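Search this site Enter keywords Go

Gondora Meeting Companion: a conference app that wants to be your badge, your map and your friend

Last updated 1/19/22

I have a drawer of conference lanyards and a phone full of conference apps I forgot to delete, so I came to Gondora without much hope. The organizers of a networking workshop I attended had dropped the printed program and told all 142 of us to install it before we arrived. The email said it would "replace paper entirely." By the first coffee break there was a line at the registration desk of people asking for paper.

Let me be fair to it first. The schedule view is good. Sessions are laid out by room and by hour, the type is large enough to read while walking, and tapping a talk gives you the abstract without a second loading screen. If you star a talk it goes into your own list, and the list works with the network turned off. I tested that in a basement room with no signal, and every talk I had starred was still there. Plenty of these apps can't manage it.

Now the rest. Signing in took me 16 minutes. The app wants an access code, then a confirmation email, then a second code that goes to a different screen from the one asking for it. Two people at my table gave up and shared a third person's phone. You would think a crowd that builds protocols for a living could get through a login form, and we did, but with a lot of muttering.

The chat feature, called Flamasance for some reason, is where my patience ran out. It suggests people you should meet. It suggested the man sitting next to me, whom I have worked with for years, and then it suggested me. I turned it off. It turned itself back on after an update during lunch, and my phone buzzed through the whole of the afternoon session on congestion control.

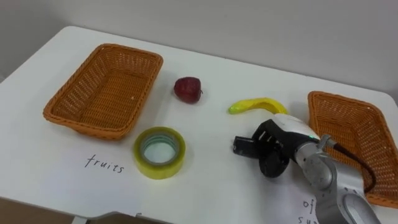
Then there is the question of what it sends home. The venue had decent Wi-Fi, and a workshop full of network people will look at traffic whether you want them to or not. Uthai Bunnag, who was chairing the measurement track, left a capture running on his own phone with the app idle in his pocket. He logged 124 outgoing connections over one session. He couldn't see inside them, so I won't claim they carried anything sinister. But a schedule that is already stored on the device doesn't need to phone anyone that often, and the privacy page only says that data is used "to improve your event." My event would have been improved by a longer battery life.

The map is poor. It shows the building as a single flat drawing with no floors marked, so the poster hall and the room under it look like the same place. I walked into the wrong one twice. Room changes are supposed to arrive as alerts, and there were three during the meeting. One reached me on time, one came after the talk had started, and the last I heard about from a sheet of paper taped to a door.

I have used two rivals. Jundow is uglier and has no chat at all, and I'd pick it again tomorrow. It loads the program, it lets you mark things, and it asks for an email address and nothing more. Yordanov has a far better map but hides the abstracts behind a sponsor page, and I find that hard to forgive.

Organizers seem to like Gondora for the attendance reports it gives them afterward. I haven't seen one, and I'd want to know how it decides who was in a room before trusting any of it. I was counted as present at a tutorial I skipped, going by the feedback form it kept pushing at me.

If your next meeting requires it, install it at home the night before, star your talks, switch off Flamasance and switch it off again after any update. If you are the one choosing, ask for a trial with real attendees and keep a stack of printed programs at the desk. I'm going to another workshop in February and the welcome email has a Gondora link in it. I'm bringing a charger and a pen.

We use cookies to remember your preferences and measure visits. By continuing to browse you accept our cookie policy. Accept Manage settings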